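Phone case (household object)

A phone case is a shell that fits round a mobile phone to keep it from getting scratched, chipped or smashed. That's the short version, and I've kept it at the top for anyone who only came for that. I write most of the household objects pages on this site and I'm fonder of this one than I probably should be, so the long version does go on a bit.

Types

People use the word "case" for at least four different things. A bumper goes round the edges only and leaves the back bare. A shell (sometimes called a snap-on, or a back cover if you're in a shop) has a back panel and a raised border. A folio opens like a book and usually has slots for bank cards. And a sleeve is simply a pocket, so you have to take the phone out before you can do anything with it, which drove me round the bend the one winter I had one.

Shells are what most of us carry now. They come in soft rubbery stuff, in hard plastic, in leather over plastic, and more and more often off somebody's 3D printer at home.

Printed cases and frames

Printing your own is a lovely hobby if you have the patience! The plastic goes down in thin layers, and you can nearly always see or feel them as fine ridges on the outside. Some people sand these away. I like them left alone, partly for the grip and partly because I'm lazy. A printed frame can be quite plain outside and still have a fair bit going on inside the walls, little raised ribs and notches and so on, and that's the part that takes all the test prints.
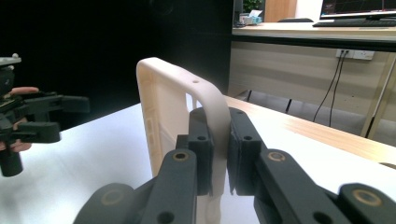
Size is where it goes wrong for beginners. Plastic shrinks a touch as it cools, so a frame drawn exactly to the phone's measurements comes out too tight. The Drolley pattern, which is the one I learnt on and still the one I'd hand to a friend, gets round this by asking you to print a short corner piece first. If the corner slides on with a bit of a push, carry on. If it won't, bump the whole thing up a hair and try the corner again. My first proper one was drawn at 100 per cent and I never did get it over the phone, so it lives in the drawer with the dead batteries.

The other pattern you'll come across is the Betberg, a shell with a back panel as well. It takes far longer to print and it's fussier about being laid flat, but the border comes out very tidy. The pattern library run from Prellilberg listed 1,177 designs last time I looked, and 211 of those were Betberg variations (mostly somebody moving the camera opening across a bit when a new phone came out).

Parts

The names aren't fixed, so these are the ones I use. The lip is the raised border that stands up past the glass, so that a phone laid face down doesn't rest on its screen. The back panel is the flat bit. The camera opening goes through the back panel, normally near a corner, and the cutouts are the gaps in the border for buttons, speaker and charging lead. Small round holes turn up as well, sometimes for a strap and sometimes for reasons known only to the person who drew it.

Storage

I'd have left this section out, but it's what I get the most emails about. Cases pile up. You change phone, the old case doesn't fit, it's too good to throw away, and three phones later there's a heap of them at the back of a cupboard.

A long narrow bin does the job better than a deep box, as you can stand the cases on edge in a row and flick through them like records. Go for one with handle cutouts in the ends so it'll pull off a shelf easily, and a rolled rim is kinder on the fingers than a sharp one. Plain white plastic is fine.

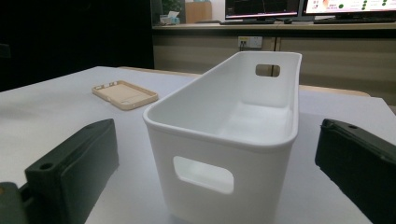

Written by: the household objects editor
Last edited: Sep 23, 2026
Filed under: Phones and accessories, Storage, Things made at home

Before anything goes in, give it a wash in warm soapy water and let it dry properly, right into the corners. Leather ones just want a wipe. Soft clear cases go yellow whatever you do, and I've stopped trying to rescue mine. Keep dark rubbery ones away from pale ones over a hot summer too, because the colour can creep across, and it doesn't come out again.

If you have a lot, sort them by phone and not by colour. I did mine by colour once and it looked gorgeous and I couldn't find a thing.

Collecting

Yes, people do! The best-known collection among the folk I swap with is the Hoàng collection, which had 114 cases in it when the list was put up last November, nearly all of them home printed. The list gives the pattern, the plastic and the phone each one was made for, and I've pinched a lot of it for this page. Failed prints are in there as well, warped corners and all, and those are the entries I go back to most.

See also: Bumper; Folio case; Storage bin; Screen protector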